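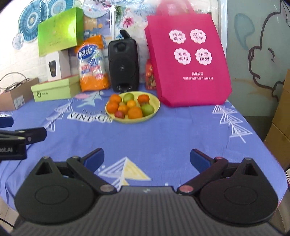 Iyengar replied first, saying that a cotton tablecloth will nearly always come out of a hot dryer shorter than it went in, and that the label usually only allows for the first wash.

The post being answered:

Tablecloth too short after washing
Posted by Tromico, October 7, 2021

I bought a blue cotton cloth for a long table. It was 355 cm when new and hung down evenly at both ends. I washed it warm and put it in the dryer on high. Now one end barely covers the edge. Is there any way to get the length back, or do I need a new one? I would like to use it in December. The label says machine wash and nothing about drying.

Iyengar
You can get part of it back. Soak it in lukewarm water with a little hair conditioner for half an hour. Don't rinse. Press the water out with a towel, lay it flat and pull gently along the short end, a bit at a time. Two people make this easier. Let it dry flat with something heavy on the corners, then wash the conditioner out in cold water and line dry. Mine was 77 inches and I got 2 inches back. If yours has a polyester blend it won't move much.

Multov
just buy a bigger one. they all shrink

Retano
I agree with the soak, but iron it while it is still damp and pull as you go. Steam does more than the conditioner in my opinion. Check the hem first. If the hem thread has shrunk more than the cloth, the edge will pucker and no amount of pulling fixes that. You would have to unpick it and sew it again.

For the next one, wash it cold before you hem it or measure it against the table.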